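Collecting at the table: a conversation with the Diltex data lead

Diltex runs its collection cell out of a rented unit in Skulingate, where operators record demonstrations for a two-arm manipulation policy the company calls Jarness. The lead of the collection group has been on the project for 14 months and describes the work mostly in terms of what gets thrown out.

"We had 1,457 episodes of the bowl task at the last export," the lead said. "Almost 1,000 survived review. The rest had a dropped frame, a stalled joint, or an operator who stopped halfway to think."

Hesitation is the larger problem. A pause of a few seconds teaches the policy that pausing is part of the task, and it will reproduce the pause at the same point. Operators are now told to abandon an episode once they lose the thread and to start a new one from the reset pose.

Bowls were chosen for their rims. A rim can be grasped from any side, so the same object gives many valid approaches, and the group wants all of them in the set. Size and color vary between the bowls, and their positions are changed before every episode.
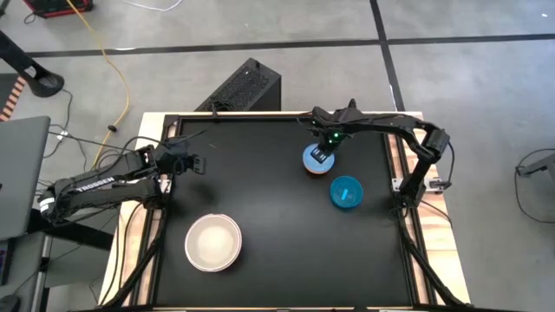

"The early data was too clean," the lead said. "Everyone picked the nearest arm and the nearest point on the rim. The policy learned one grasp and failed when we turned the table setup around."

The current protocol assigns the arm in advance. Tak, the in-house scheduling tool, gives the operator a starting layout, the arm to use and the order of the bowls. It also limits each operator to 3 sessions a day. The limit came in after reviewers found that late episodes were shorter and had rougher contact with the table surface.

Failed grasps are kept if the operator recovers. They carry a separate label, and the training group decides how heavily to weight them - a setting that has changed several times and is still under discussion.

Asked what the next export would contain, the lead mentioned stacking. "Same table, same bowls. The labels are what we have to rewrite."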